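Robot Waiters Still Some Way Off, But the Condiments Are Covered

Friday, January 9, 2026

Ching-wen Peng spent most of Thursday morning moving condiments onto a tray, off the tray, and onto the tray again. She was not touching any of them. She sat at a bench with a hand control in each fist while a pair of black robot arms did the reaching, and every move went into a file.

By lunch she had 51 good runs and a stiff neck.

Peng is one of seven people paid to show robots how to do things at Tridcombe, a small automation outfit that moved into the old carpet showroom on Gramell Street last June. The company is working on table setting, a job most children learn in one evening and resent for the next ten years. The arms are expected to take longer.

The idea is simple enough to explain to a relative. A person steers the arms through a chore by remote control, over and over, with things put in slightly different places each time. Software then studies the recordings and tries to work out what the person was getting at. If all goes well, the arms can later do the chore with the person out of the room, preferably at lunch.

"You find out how many decisions there are in picking up a bottle," said Peng, who waited tables for ten years before this. "Where do I grab it? How hard? Do I go around the other bottle or over it? I used to do this with four plates on my arm."

The company calls its training setup Majali. Each session there starts with a card saying what has to be moved and where, and ends with the operator pressing a green pedal for a keeper or a red one for the bin. Peng says the red pedal squeaks from use.

Rosalía Bravo, who runs the training floor, wants 269 keepers for the tray task before anyone tries to teach the software a thing. The count stood at nearly that when the week began. Then she watched a few back and threw out a batch in which the operators had hurried.

"The robot copies what you do, including the bit where you were thinking about your weekend," Bravo said. She would not say whose weekend it was. Two people at the next bench looked at their shoes.

Operators also get the occasional chance to guide an arm directly, taking hold of it and walking it through a motion by hand. Leandro Moya prefers that method and compares it to teaching his uncle to dance. Bravo prefers the remote controls, on the grounds that Moya's elbow keeps turning up in the recordings.
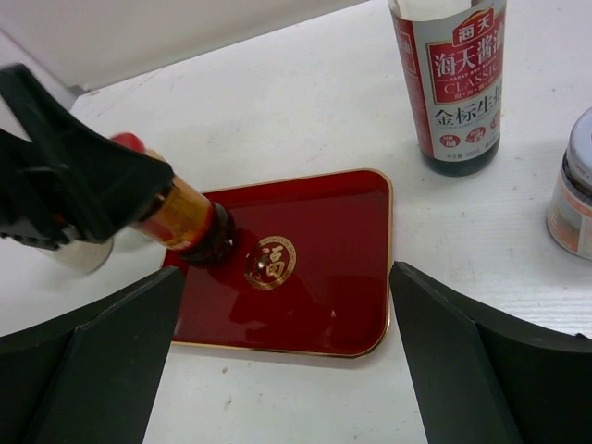
A gripper holds a red-capped condiment container over the left side of the tray at Tridcombe, with a bottle of Haday soy sauce standing behind.

Part of the trouble is the tray. It is red and glossy, and shiny things are hard on cameras, which can take a reflection for an object. Bravo has been offered a dull gray one by the company's supplier, Ultomel, and turned it down. Restaurants own shiny trays, she said, and the arms had better get used to it.

Tridcombe hopes to put a pair of arms in a staff cafeteria by June, strictly for laying out sauces. Soup is not under discussion.

Residents who would like a turn at the controls can sign up at the front desk for one of the company's evening sessions. Operators must be 18 or over and are asked to leave bracelets at home. Peng advises bringing a cushion.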